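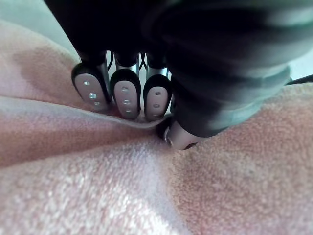 タオル畳みのデモ収集、何件で足りる?

rimico_oyaji
2022年7月21日
うちの班、ピンクのタオルで遠隔操作のデモを集めてます。今62件。まず端をつまんで山を作るところだけ覚えさせたいんだけど、これで学習回せますかね? 班の目標は1,000件って言われてて気が遠い…

ostitz77
つまむだけなら200もいらないと思うよ! 私は同じ置き方ばっかり撮って失敗したので、数よりタオルの向きをバラした方がいいです。

gallagher_k
いや、数も大事でしょ。向きをバラすならなおさら件数いるって。

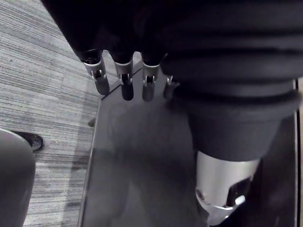
手首カメラ・画角

rimico_oyaji
手首カメラの絵も貼っときます。机が黒っぽくてツヤがあるので、手がぼんやり映り込むんですよね。これ学習に響きます?

ostitz77
うちは気にせず混ぜてる(笑)。むしろ床や靴が入る方が気になるかな。切り抜いちゃえば?

gallagher_k
切り抜きは反対。位置の手がかりが減るよ。Xiaoyan Shenさんのメモにも、最初は全画面で回せって書いてあったし。
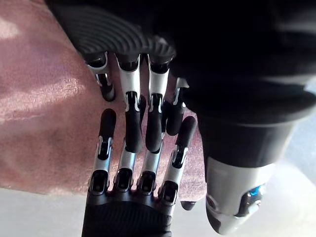 両手の指先が向かい合ったところ。下はピンクの布。

laltura_m
横からすみません、両手がここまで近いと指同士が重なって、画像だけじゃどっちの指か分かりにくくないですか? 関節角も一緒に入れてます?

rimico_oyaji
入れてます! ただ時刻が2フレームずれてるのを昨日見つけて、12件は撮り直し予定です。とりあえず全画面のまま一回回してみますね。

gallagher_k
ずれ直してからにしなって。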